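Section 4. Setting up the emergency water point

Read this section before the tank leaves the store. It covers the Tufa collapsible tank and the Rudix tap stand, as supplied by Prirkotex to relief teams and local councils. It was written by people who have put these up in bad places, and it doesn't always agree with the sales leaflet.

4.1 Before you agree to a site

1. Ask who controls the ground, and get the name of the person who told you. "It's been cleared with everyone" is not an answer.
2. Ask for safe passage in writing from each side. A letter from one side protects you from one side.
3. Walk the route that people will use to fetch water, at the hour they will use it.
4. Check the distance to the nearest military position, fuel store or checkpoint. If anyone tells you it doesn't matter, choose another site.

Note: The leaflet says the tank can be sited "on any firm surface". We have seen firm surfaces that turned to soup after one night of rain. Dig a test hole.

4.2 Putting up the tank

1. Clear stones and roots from the pad. Then clear them again, on your knees.
2. Lay the ground sheet with the printed side up.
3. Unfold the tank from the middle outwards. Don't drag it.
4. Fit the outlet valve hand-tight, then a quarter turn with the strap wrench.
5. Fill to the first mark and wait an hour. Look for damp at the seams.
6. Fill to the working level.

Caution: Do not stand on a part-filled tank, whatever the last team did. 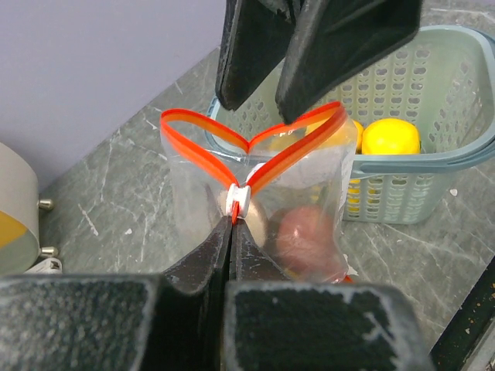
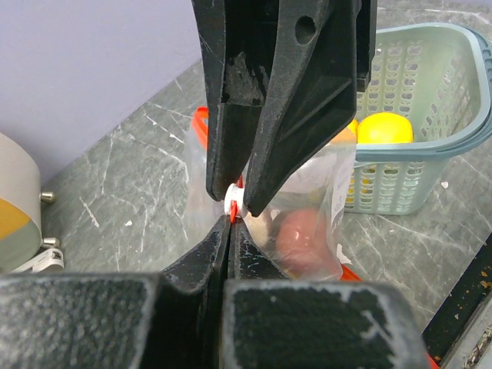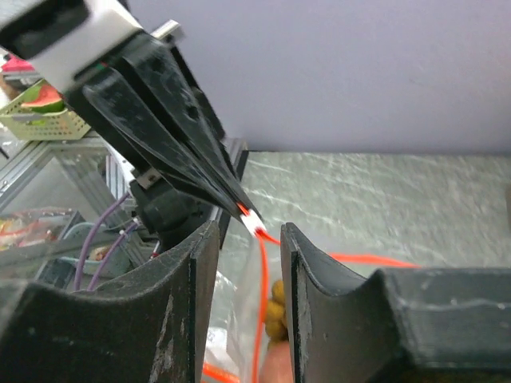
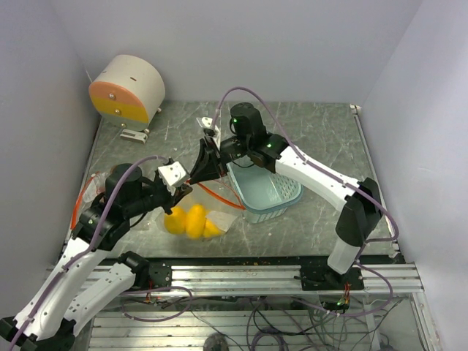 Dilruba Akanda, in her comments on the draft, wanted step 5 made stricter: "An hour is what you wait when somebody important is watching. Leave it overnight if the queue will let you. I've had a seam hold for an hour and open by morning, and then you have a pond and a crowd." We have kept the hour as the least you should accept.

4.3 Connecting the tap stand

1. Set the stand downhill of the tank, with the hose sloping all the way.
2. Open the valve slowly and let the first water run to waste.
3. Test the chlorine at the tap furthest from the tank. A good reading at the tank tells you very little about what reaches a bucket.
4. Write the reading in the log, with your initials.

Caution: If the reading is low, close the taps. You will be pressed to leave them open. Put up the sign on page 142 and send for the supervisor.

4.4 Marking and notification

1. Fix the protective markings you have been authorised to use, and no others.
2. Send the coordinates through the agreed channel and ask for a receipt.
3. Keep the receipt with the site log.

Note: A receipt shows that a message arrived. It does not show that anyone passed it on - ring and check after each change of command. Form 217 has space for the time of the call and the name of whoever picked up.

Spare valves are ordered through Zevgate. Order them before you need them; the promised delivery times have not been our experience.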